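The green light is not a promise

An opinion by the automation editor of Rivberg, 01/02/2023

In September the packing cell at Kekow had a fault which did not stop anything. I think this is the worst kind of fault, and I want to explain why I believe we should speak about it more openly than we do.

The cell has two arms and one table. The task is simple to say: take toiletries from the table and put them in an open white box. Toothpaste, a toothbrush, a bottle or two. A child of six can do it while talking about something else. For the arms it is a difficult job, because a tube is soft, a brush is thin, and a bottle with a narrow base wants to fall as soon as you let it go.

During the test period the cell packed 1,155 boxes. The control programme wrote "complete" for every one of them. When the people at Grerninow, who received the boxes, finally opened them all by hand, 149 were not as ordered. In some a thing was missing. In others everything was inside, but a bottle lay across the other things, and in a few of these the cap had opened a little and there was soap in the bottom of the box. The log had no line about any of this. According to the log, it was a perfect period.

The cause was found after two days. The gripper on one arm had a worn part, and its position reading was slightly wrong. The programme believed that the fingers were closed on an object when they were closed on nothing. It carried the nothing to the box, opened the fingers, and reported success. With the bottles the same error had another effect: the fingers opened too early, and the bottle dropped the last part of the way.

I was at the cell on several days after this, when the engineers from Sadowski ran it again slowly and with the worn part replaced. They used the same goods, because they wanted to see the same difficulties.

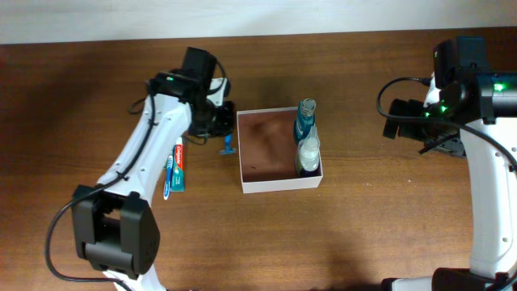

What the machine knows about itself

People outside our trade often think that a robot sees what it does. Very often this is not so, or it is so only for half of the work. The cell at Kekow used its cameras to find the object and to choose how to take it. After that moment it trusted the joints. Nothing in the programme looked again into the box. The camera was there, it was switched on, the pictures were even stored. They were just not used for the question which mattered to the customer.

I do not want to be unfair to the persons who wrote it. I have written such programmes too. When you have a fixed time for each box, and the time was 60 seconds here, every look costs something. You stop the arm, you wait until it is still, you take the picture, you compare. The first thing that is removed when the cell is too slow is always the check at the end, and the demonstration goes well without it -- the demonstration always goes well.

But then we should use another word in the log. "Complete" should mean that the box is right. If the machine only knows that it has made all its movements, it should write "movements finished" and no more. This sounds like a small matter of language. I think it is a matter of safety. A person who reads "complete" does not open the box. A person who reads "movements finished" will perhaps open every tenth one, and at Kekow this would probably have shown the problem in the first morning. 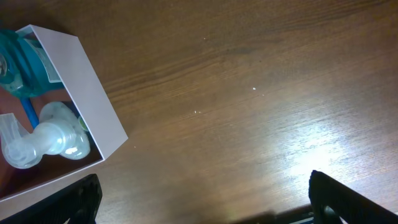

There is a second point, which I find harder to discuss with my colleagues. When a bottle does not stand but lies, is this a fault? The order says that the bottle must be in the box, and it is in the box. At one meeting we talked for over an hour about this. One side said that the customer does not care how a bottle lies. The other side said that a bottle which was placed and a bottle which fell may look equal in the end, but they come from two different machines, one under control and one lucky. I belong to the second side. If the programme wanted it upright and it is not upright, then something happened which the programme did not want, and I would like to know about it even if the customer never complains.

Some readers will answer that this was only toothpaste and soap. Nobody was hurt, and the cost was low. It is true. But the same gripper with the same reading is sold for laboratory glass, and the same way of writing logs is used in cells where a person reaches in beside the arm to take the finished box away. An arm which thinks it holds something, and does not, may also think it holds nothing when it does. Then a person puts a hand in, because the light is green. The light on the gripper tells us that the part has power and has not reported an error. It was green during all the bad boxes as well.

After the tests Sadowski added a look into the box after each object, and the cell became slower. The management at Kekow was not happy with this, and I hear that they are asking whether the look can be made only once, at the end. I would say no. With one look at the end you know that a box is bad, but you do not know which movement made it bad, and the worn part stays in the gripper for some more weeks.

I would also ask them to keep the bad boxes for some time before they are repacked. At Grerninow they were sorted and corrected so quickly that the engineers had almost nothing left to study, only a few boxes and the stored pictures. It was good service to the customer, but it made the search for the cause one day longer.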